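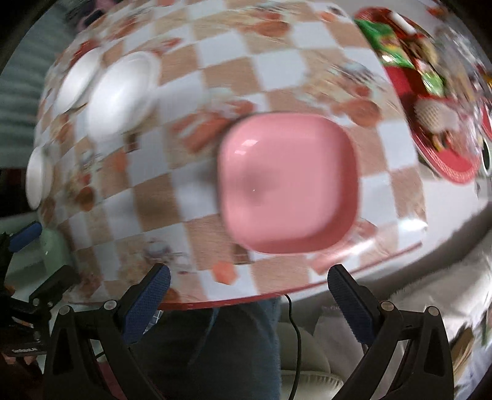
How do I keep a glossy checked tablecloth nice when we eat at it every day?

Asked by Jean Moffat, Girkwood – January 2018

I finally bought a wipe-clean cloth for the big table and I love it! Tan and white checks with kitchen things printed all over, teapots, fruit, wooden spoons, even roses. It makes me happy just walking past it. My question is about washing up afterward. Plates leave dull rings on it, and the fold lines from the package still haven't gone down after 2 weeks. Can I iron it? And is there a trick for the rings? My dishes are plain white apart from one pink square bowl I use for everything.

2 answers

Theerawat Chantharasri
Top answer

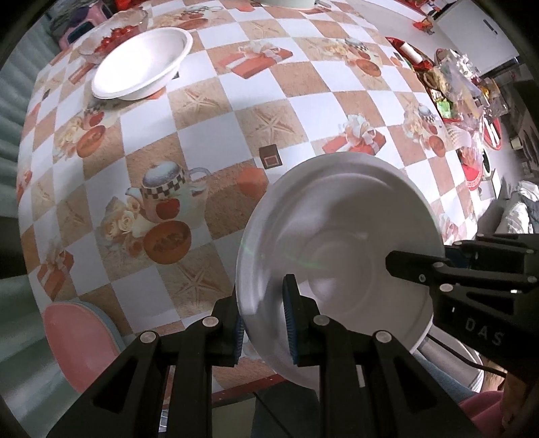

Reading time: 2 min

Great choice, these cloths are so cheerful! Please don't put an iron straight on it. Lay a dry bath towel over the fold, set the iron on its lowest heat with no steam, and pass over quickly. Lift the towel and check, then do it again if you need to. A hair dryer works too, just keep it moving. Mine was flat by dinnertime.

For the rings, turn a plate over and look at the foot. If it isn't glazed there it will scuff anything shiny, and a set of felt dots from the hardware store fixes that. If the ring is only dishwater drying, wipe with warm water and one drop of dish soap, then rinse with a second cloth. The rinse matters, soap film is what goes dull. Buff with an old T-shirt and the shine comes right back – I love that part!

One more thing, stand plates in a rack for a few minutes before they go back on the table. Bowls too. If you leave a bowl upside down on plastic while it's damp you get a lovely round fog mark.

26 people found this helpful

Antwi
We just use placemats. But then you can't see the teapots so maybe not what you want. Stay away from anything scratchy and don't use bleach, it took the color off ours in one corner.

Comment from Jean Moffat: The towel trick worked on the long fold! Getting felt dots tomorrow.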